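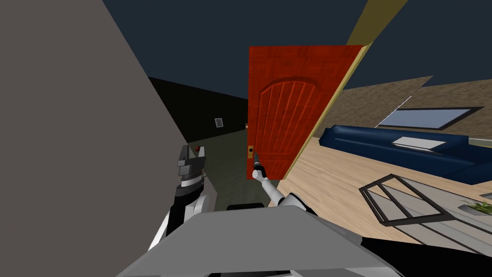
図1 開放された木製室内扉と廊下(コンピュータ画像)。画像提供:Plilteck

3 室内扉の開閉習慣と住戸内の環境

3.1 本節の位置づけ

前節では、Genanthorpeにおける集合住宅の平面構成の変遷を、廊下型と広間型の二つの系統に分けて整理した。本節では、廊下型の住戸を対象として、居室と廊下を隔てる室内扉が日常生活の中でどのように開閉されているかを検討する。

室内扉は、住宅計画の文献において長らく付随的な要素として扱われてきた。平面図の上では円弧ひとつで示され、開く方向と有効幅が確認されれば、それ以上の議論の対象となることは少ない。設備設計の分野でも、扉は閉じた状態を前提として換気経路が計算され、扉下部の隙間や通気口がその経路に組み込まれる。しかし、居住者が実際に扉を閉じて暮らしているかどうかは、これとは別の問題である。閉鎖を前提とした計画が、常時開放に近い使い方をされる住戸でどのような帰結をもつかについて、既往の知見は十分に蓄積されていない。

本節が扱うのは、居室と廊下の境界に設けられた開き戸に限る。引戸、折戸、玄関扉、浴室および便所の扉は集計から除いた。引戸については開口の程度が連続的に調整されることが多く、開き戸と同一の尺度で論じることが適切でないと判断したためである。引戸を主とする住戸の扱いは第5節で改めて述べる。

3.2 調査の対象と方法

調査は、Genanthorpe市内のAranda地区およびJerton地区に所在する賃貸集合住宅を対象として実施した。両地区は市の中心部を挟んで東西に位置し、建設時期と住戸規模の分布が比較的近い一方、廊下の計画に明瞭な差がある。Aranda地区の住戸では、廊下が外気に面した開口をもたない中廊下形式が大半を占める。Jerton地区では、廊下の端部に小窓または高窓を設けた形式が多く、昼間であれば照明を点灯せずに通行できる住戸が少なくない。

調査票は管理組織を通じて配布し、郵送により回収した。有効回答は1,247戸である。調査票は19項目からなり、世帯の構成、在宅時間帯、各居室の用途、扉の開閉状態、開閉の理由、音・臭気・温度・視線に関する評価、および扉まわりの不具合の有無を尋ねた。開閉状態については、午前、午後、就寝前、就寝中の時間帯ごとに、「常に開いている」「開いていることが多い」「閉じていることが多い」「常に閉じている」の四段階で回答を求めた。

回答のあった住戸のうち、協力の同意が得られたものについては訪問調査を行い、扉の寸法、吊元の位置、床との隙間、通気口の有無、および扉を開放したときの家具との干渉を記録した。訪問調査の住戸は8戸であり、統計的な代表性を主張するものではない。調査票の回答を解釈する際の補助資料として位置づけている。

調査は11月に実施した。暖房の使用が始まる時期にあたり、扉の開閉が温熱環境に対する居住者の意識と結びつきやすい季節である。この点は結果の一般化に際して留保すべき事項であり、3.6で再び触れる。

用語について補足する。本節では、扉が枠に納まり錠受けに掛かった状態を「閉鎖」、それ以外の状態をすべて「開放」と呼ぶ。わずかに隙間を残した状態、いわゆる半開は開放に含めた。半開を独立の区分とする案も予備調査の段階で検討したが、回答者によって想定する開度が大きく異なり、区分として安定しなかった。

3.3 開閉状態の時間帯による変化

まず、時間帯ごとの傾向を述べる。両地区とも、午前から午後にかけては居室の扉を開放する回答が優勢であり、就寝前から就寝中にかけて閉鎖へ移行する。この推移そのものは予想された範囲にある。注目されるのは、移行の時期と程度が居室の用途によって大きく異なる点である。

主寝室では、昼間は開放、夜間は閉鎖という二極の使い分けが明瞭に現れた。これに対し、子どもの個室では、世帯の構成に応じて異なる型がみられた。就学前の子どもをもつ世帯では終日開放が中心であり、就寝中も開放を続けるとする回答が多い。自由記述には、夜間に子どもの様子を聞き取れるようにしておきたいという趣旨の記載が繰り返し現れる。子どもが就学し、学年が進むにつれて閉鎖の回答は増え、とりわけ夕方以降にその傾向が強まる。

書斎や作業室として使われる部屋では、在宅勤務の有無が開閉状態を左右していた。在宅勤務を行う世帯では昼間の閉鎖が多く、夜間にはむしろ開放されている。寝室と逆の周期をもつ部屋が同一の住戸内に存在することになり、廊下を介した空気と音の流れは、昼夜で経路そのものが入れ替わる。

物置あるいは予備室として使われている部屋では、終日閉鎖が大半であった。閉鎖の理由としては、室内の散らかりが廊下から見えることを避けるためという回答が最も多く、暖房負荷の軽減がこれに続いた。予備室の扉は、開閉の頻度が低いため、建付けの変化が見過ごされやすい。訪問調査においても、長期間閉じられていた扉の下端が床材と擦れる例が確認されている。

3.4 廊下の明るさと扉の開放
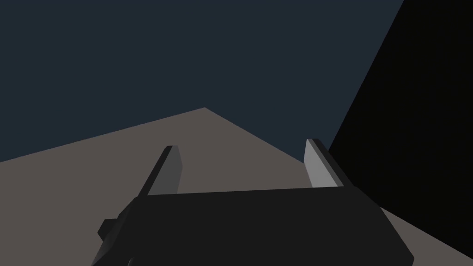
地区間の比較において最も顕著な差が認められたのは、昼間の開放の理由である。中廊下形式の多いAranda地区では、居室の扉を開放する理由として「廊下が暗いため」を挙げる世帯が目立った。居室の窓から入る光を、扉の開口を通じて廊下に導いているわけであり、扉は採光装置の役割を兼ねている。Jerton地区では同じ回答は少数にとどまり、開放の理由は「出入りが多いため」「家族の気配がわかるため」に集中した。

廊下の暗さは、居住者にとって単に通行の支障となるだけのものではない。自由記述では、暗い廊下に面した部屋の扉を開けておくことに抵抗を覚えるという記載も少なからずみられた。明るい室内から暗い廊下が見通せる状態を好まず、夜間は必ず閉鎖するというものである。昼間には廊下を明るくするために開け、夜間には暗い廊下を視界から除くために閉じる。同一の要因が、時間帯によって反対方向の行動を導いている。

廊下の壁および床の仕上げも、この評価に影響を及ぼしていると考えられる。訪問調査の住戸のうち、廊下の壁を濃色で仕上げたものでは、照明を点灯していてもなお暗いという評価が得られた。一方、床のみを濃色とし、壁と天井を淡色とした住戸では、評価は相対的に良好であった。照度の実測を伴わない聞き取りの結果ではあるが、仕上げ色の配分が扉の開閉習慣に間接的な作用をもつ可能性を示唆している。

扉そのものの仕上げについても言及しておく。両地区の住戸には、木目を見せた框組の扉と、平滑な塗装仕上げの扉が混在している。上部に装飾的な鏡板をもつ扉は建設時期の古い住戸に多く、居住者からは室の印象を決める要素として肯定的に評価される場合がある。開放時には扉の片面が室内側または廊下側の壁面に重なり、図1に示すような板面の意匠が常時視野に入る。開放を常態とする住戸では、扉は開口を塞ぐ部材である以上に、壁面の一部として受け取られているとみることができる。

扉の色が周囲の壁と強く対比する場合、開閉の状態は遠くからでも判別しやすい。複数の世帯が、扉の開閉を家族間の合図として用いていると回答した。閉じていれば声をかけない、半ば開いていれば入ってよい、といった取り決めである。こうした取り決めは明文化されることがなく、世帯ごとに内容が異なるが、扉の視認性がその成立を支えている点は共通していた。

3.5 換気経路と通気口

次に、換気との関係を検討する。対象住戸の多くは、居室に給気口を設け、廊下を経由して水まわりから排気する方式を採用している。この方式では、居室と廊下の間に空気の通り道が確保されていることが前提となる。扉が開放されていれば経路は十分に大きく、問題は生じにくい。閉鎖されている場合には、扉下部の隙間、あるいは壁面に設けた通気口がその役割を担う。

訪問調査では、床材の張替えや敷物の設置により、扉下部の隙間が当初よりも狭くなっている例がみられた。居住者の多くは隙間の機能を認識しておらず、隙間風の原因として塞いだとする世帯もあった。廊下の壁に通気口を備える住戸では、隙間が失われていても経路が残るが、通気口の前に棚などの家具が置かれ、有効な開口が減少していることがある。

調査票では、閉鎖時に室内の空気がこもると感じるかどうかを尋ねた。こもると感じる世帯は、就寝中に扉を閉鎖する世帯に多いが、その全員が開放へと習慣を改めているわけではない。こもりを感じながらも閉鎖を続ける理由としては、音と光の遮断が上位を占めた。換気上の不利益が認識されていても、就寝時の静けさと暗さがそれに優先されている。

この結果は、換気計画を扉の開閉習慣に委ねることの限界を示している。居住者に開放を促す啓発は、音環境への要求と衝突する場合には効果を期待しにくい。閉鎖したままでも経路が維持されるよう、通気口の位置を家具配置の影響を受けにくい高さに設定すること、また改修時に扉下部の寸法を確認項目に含めることが、より確実な方策であると考えられる。

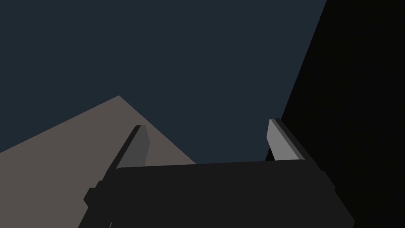
音については、通気口が音の伝達経路ともなる点に注意を要する。居室と廊下の間に開口を設ければ、換気の経路が確保される反面、話し声や機器の運転音も伝わりやすくなる。自由記述には、扉を閉めても隣室の音が聞こえるとする不満があり、通気口を備える住戸でその記載がやや多かった。消音材を内蔵した部材の採用が対応策として挙げられるが、清掃の手間が増すことから、賃貸住宅での普及には管理面の検討が必要となる。

臭気に関しては、台所と廊下の位置関係が支配的であった。台所が廊下に直接面する住戸では、調理の時間帯に限って居室の扉を閉じる習慣が広く認められる。衣類や寝具への臭いの付着を避けるためであり、調理後に再び開放される。このような短時間の閉鎖は四段階の尺度では捉えきれず、「開いていることが多い」の回答の中に含まれているものと推測される。

3.6 扉まわりの不具合と維持管理

扉まわりの不具合を申告した世帯は約100戸であった。内容は、閉まりきらない、自然に動く、床や枠に擦れる、錠の掛かりが悪い、把手が緩むといったものである。いずれも居住に重大な支障を及ぼすものとは受け取られておらず、管理側に修繕を依頼した世帯は申告した世帯の一部にとどまる。

不具合は開閉習慣と相互に影響し合っている。閉まりきらない扉は、居住者の意図にかかわらず半開の状態で使用される。自然に動く扉に対しては、床に物を置いて固定する対応が多く、その結果として終日開放が定着する。訪問調査で確認したある住戸では、扉の固定に用いられた収納箱がそのまま置き場所を得て、扉を閉じること自体が困難になっていた。居住者は当該の扉について「常に開いている」と回答しており、調査票だけからは選好による開放と区別できない。

把手および錠の部品については、製造が終了しているために同一品の入手が難しい場合がある。建設時期の古い住戸では、把手と座金が一体となった金物が用いられ、交換に際して扉本体の加工を伴うことがある。管理組織への聞き取りによれば、扉一式を交換する判断は、扉本体の損傷よりも金物の供給状況によって下されることが多い。住戸の意匠を継承する観点からは、互換性のある金物の寸法情報を管理台帳に記録しておくことが望まれる。

扉枠の傾きに起因する不具合も報告されている。枠の縦材が鉛直から外れると、扉は重力により開く側または閉じる側へ動こうとする。蝶番の調整によって一定程度まで補正できるが、構造体の変形が進行している場合には再発する。このため、複数の住戸から同種の申告があった棟では、個々の扉の修繕に先立って棟全体の点検を行うことが適当である。

なお、先に述べたとおり、調査は暖房の使用開始期に行われている。木製の扉は湿度の変化に応じて寸法が変動し、擦れや閉まりにくさは季節によって現れ方が異なる。冷房期あるいは多湿な時期に同じ設問を用いれば、不具合の内訳は異なるものとなる可能性が高い。開放の理由についても、通風を挙げる回答が増えることが予想される。本節の集計は単一の季節における断面であり、年間を通じた習慣を直接に示すものとして読むことはできない。

3.7 平面計画への含意

以上の検討から、室内扉の開閉は、室の用途、廊下の明るさ、換気経路、音、臭気、建具の状態といった複数の条件の下で定まることが確認された。これらの条件は、設計段階では異なる担当分野に分かれて検討される。廊下の採光は意匠、換気経路は設備、建具の寸法と金物は内装の各分野で決定され、扉の使われ方を一貫して扱う立場は設定されていない。

廊下型の住戸においては、開放された扉が占める領域も計画上の検討対象に含めるべきである。内開きの扉を終日開放する場合、扉の背後の壁面は家具の配置に利用できず、実質的な有効面積が減少する。外開きとすれば室内の制約は緩和されるが、廊下の通行幅が狭まり、隣接する扉どうしの干渉が生じうる。訪問調査では、隣り合う二室の扉が同時に開けられない住戸があり、居住者は一方の扉を取り外して保管していた。

また、廊下の端部に外気に面する開口を設けることは、昼間の採光を目的とした扉の開放を減らし、居住者が開閉を他の理由に基づいて選択できる余地を広げる。Jerton地区の回答において開放の理由が多様であったことは、この見方と整合する。ただし、両地区の住戸は住棟の方位や階数の構成にも差があり、廊下の開口のみを要因として取り出すには、条件を揃えた比較が必要である。

既存住戸の改修においては、廊下に新たな開口を設けることは構造上困難な場合が多い。扉の上部にガラスをはめた欄間を設ける方法、扉の一部を透光性の材料に置き換える方法、廊下の仕上げを淡色に改める方法が代替案となる。このうち仕上げの変更は費用と工期の面で実施しやすく、居住中の施工も可能である。欄間については、就寝時に廊下の照明が室内に漏れることへの配慮を要し、寝室への適用にあたっては遮光の手段を併せて計画する必要がある。各案の費用と居住者評価の比較は第4節で扱う。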